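Hivemau tabletop episodes, faulty release subset

README, last edited 26/08/2022 by Yuto Matsuda

What you are downloading

This is the bad pile. Hivemau is our simulated two-arm tabletop set, and the main release went out in June with these episodes pulled from it. They share one fault: the controller reported a release and the gripper went on holding. We left them out of the main set because they teach a policy that letting go is a matter of paperwork. We are publishing them separately because people kept asking how we had managed it.

There are 551 episodes in the subset. All of them are rendered. No hardware was used and no hardware was harmed, although the tabletop mesh has been through a lot.

The fault, short version

Each arm has a grip state in the log (open, closing, holding, opening) and a contact solver that decides what the fingers are touching. The two are supposed to agree. In version 2 of the Evus controller the log switches to "open" as soon as the open command is accepted. The solver waits for the finger joints to move. If the arm is given a new motion target in between, the open command is dropped and the log never hears about it. The arm then sets off for its next job with the last one still in its hand, in excellent spirits.

The left arm almost never does this, as the task scripts hardly ever give it a second target straight after a release. The right arm gets all the busy work and so gets all the blame.

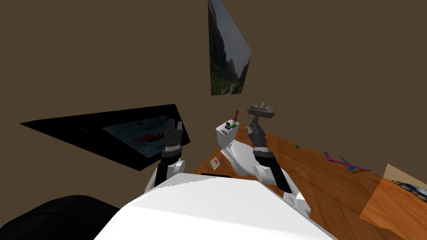
Can I use this subset to train a grasping policy?

You can use the approach and grasp portions, which are clean up to the first release command. Cut everything after that point or your policy will learn to hoard.

How it was found

Badly. The automatic check compared the final log state with the task goal, and the final log state was the thing that was wrong, so every episode passed. I had a very pleasant week. Then someone at Sugawara, who were trying the set out for a tidy-up task, wrote to ask why their success rate was perfect and their table was never tidy.

I replayed one episode by hand, then a lot more by hand, then wrote the script I should have written first. It reads finger joint angles and contact points and pays no attention to what the controller claims. That script is check_release.py in the tools folder. It flags any stretch where the log says open and contact lasts more than 300 milliseconds.

The threshold went through some drama. At 60 milliseconds it flagged perfectly good releases where an object brushed a finger on its way out. Anything much longer and it missed short carries. If you change it, please don't write to me about the results. 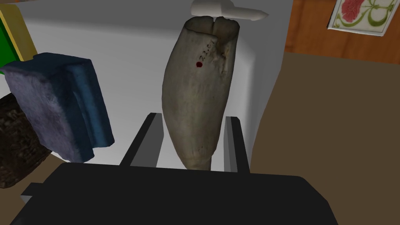

The wrist view caused a second round of confusion, and I would like the hours back. From down at the palm, an object between the fingers looks much the same whether it is about to be grasped, is being held, or has just been let go. Take the big pale tusk-like thing with the writing on it: there it stands with a finger to either side, and from one still I would not bet lunch on which of the three it is. Our first labelers worked from stills. Their grip labels are in the old_labels column, kept for historical interest, and should not be used for anything that matters. The new column, grip_true, comes from the script.

Secondary damage

When an arm carries an object it believes it has put down, the planner leaves that object out of the collision model. So it gets swept through whatever is nearby. In the milder episodes it knocks things over. In the worse ones it ends up inside the table, and the solver, on noticing, fires it across the room. We have marked these with ejected = true. They are fun to watch and useless for nearly everything else.
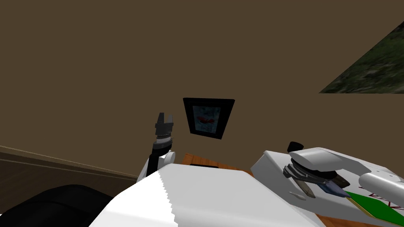

Multiple objects make it worse. The log has one slot per hand for "object held", a decision I made on a Friday and have regretted on most days since. With something like a brown stick and a slate-blue piece pinched in the right gripper together, the slot gets one name and the other item officially isn't there. The script lists every contact it finds, so held_objects in this subset is a list even when it has one entry. Loaders written for the main set will choke on this. Proralance users: your importer reads the first entry and discards the rest without telling you.

Known problems we have not fixed

Room geometry sometimes renders skewed in the head view. It has no effect on contacts.

The robot's own body clips along its edge in the head view. Same answer.

Timestamps restart at zero after an ejection. Sort by step number.

Safety note

Please do not run the Evus version 2 release logic on a real arm. In a simulator, a gripper that says it is open and isn't costs you a week. With a person reaching in to take the object, it costs rather more. If you already have it deployed, make the log state depend on measured finger position and block new motion targets until the release is confirmed.

Reports

Send the episode number and the step where it goes wrong. "The robot seems confused" has been received and noted.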